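Skip to content
Search Type and press enter
Reading time: 5 minutes

Letters worth keeping: a conversation with Dagný Brynjólfsdóttir

2020-02-09

Dagný Brynjólfsdóttir puts the kettle on before she has taken her coat off, and by the time I have found somewhere to put my bag she is already telling me about her grandmother's handwriting. It was dreadful, apparently, all loops and no dots, and the whole family used to gather at the kitchen table to work out whether Aunt Brada had bought a goat or a coat. "It was a coat," she says, "but for a whole winter I believed there was a goat, and I was quite heartbroken when we finally went to visit."

I had come to talk about letters, the paper kind, because Dagný has been writing them steadily for 30 years and has lately started teaching other people how to begin. Her evening class, which she calls Rostum after the street where she first ran it, has grown from a handful of neighbours into something with a waiting list. She seems a little embarrassed by this, and changes the subject to biscuits.

When I bring her back to it, she says that most people who come along are worried they have nothing to say. "They think a letter needs news. They sit down and they think, well, I haven't been anywhere, I haven't had a baby, what can I possibly put? And I tell them, put what you had for lunch. Put that the bin lid blew off in the night and you lay there listening to it go down the road. I would much sooner read that than hear about somebody's promotion."
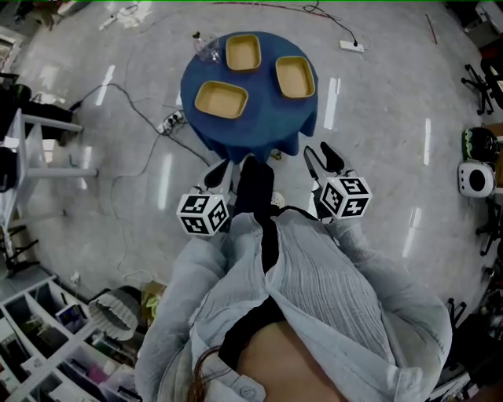
Starting small

Her own first letters were to a pen friend called Sheehan, whose first name she didn't learn for two years, as he signed with his surname like a schoolmaster. She was 17 and wanted to practise her English, and he wanted somebody to complain to about his brothers. They are still writing. She fetched a shoebox to show me and then wouldn't let me read any of them, quite rightly, though she did hold one up so that I could admire the stamp.

"We've only met twice," she says, "and both times we were terribly shy. We sat in a café and talked about the weather, and then we each went home and wrote six pages about everything we had wanted to say." She laughs so much at this that she has to put her cup down.

I asked what she suggests for someone who hasn't written a letter since school thank-you notes, and she was very firm. Choose one person. Use whatever paper is in the house, even if it has lines. Write one side and stop, and post it before you have had time to read it over and feel foolish. She has a low opinion of fancy stationery sets, having been given a great many, and says her favourite pad is a plain one called Stultix that she buys in bulk from the shop by the station (the man there puts them aside for her each April, when the new stock comes in, and she takes him a cake). 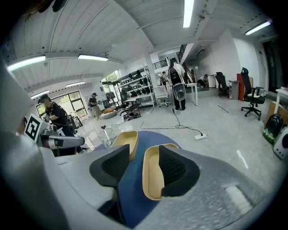

Does it matter if the other person never writes back?

"A little, of course it does. I wrote to a cousin for ages and heard nothing, and I did sulk. Then I saw her at a wedding and she knew everything, the bin lid, my knee, the lot. She had them all in a drawer. She just isn't a writer, and I decided I didn't mind being the one who is."

We had a second pot of tea on the strength of that, and talked for a while about email, which she uses without any guilt at all. She sends her class reminders by email and arranges her dentist by email. A letter is for when there's no hurry, she thinks, and she likes knowing it's out there somewhere in a sack, on its way, while she is doing the washing-up.

She reckons she must have written about 200 to Sheehan alone, and she has no copies of any of them. I said that seemed a pity. She said she'd be mortified to see the early ones again, and that he had once threatened to send them all back to her for a birthday, in order, and she had made him promise not to.

As I was leaving she asked for my address and wrote it on the back of her hand, having mislaid the pad. An envelope came the following week. It was one side, on lined paper, mostly about soup, and I have been meaning to answer it ever since.

Enjoyed this? Get our newsletter in your inbox once a month. You can unsubscribe at any time.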